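Short one, typing this on break. The Royer line at our packing site went to arms this fall and people keep asking me what it's like. So.

I pack mixed baskets. Groceries mostly, some cups and odds and ends. 19 of us on the floor, same as before, nobody let go so far. What changed is the sitting. I used to be on my feet all shift, now two hours of it is at a screen going through the simulated runs before they go near the real line.

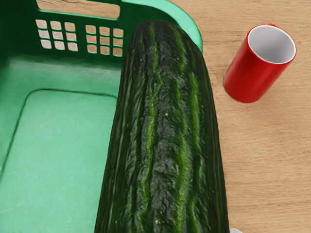 Page last changed: December 2021

Cucumbers. My whole week was cucumbers. One lying half over the rim of the green basket, half on the table – does that count as packed? I say no. The Lirkel software wanted a yes or a no and a code. 455 runs in my queue and I was the one who had to decide, which I kind of like? Never got asked before.

Pay is the same tho. Brought that up with Oster, got a "noted". 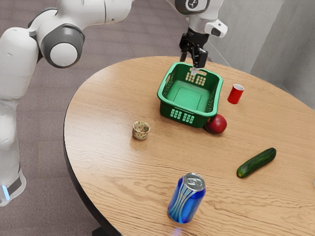

2 min read

Fingers on the back rim of the basket, apple against the corner, can way up front. I look at one like this and write down what I'd reach for first. The apple, for me. Somebody on nights says the can, we argue by sticky note.

My wrists are better. My eyes are worse. And the floor is quieter, less talking, everbody's at a screen at different times – I miss the talking. New people only learn the screen part and I don't think thats right, they should pack by hand first.

Next batch is 1000 runs. Break's over, more when I get a minute.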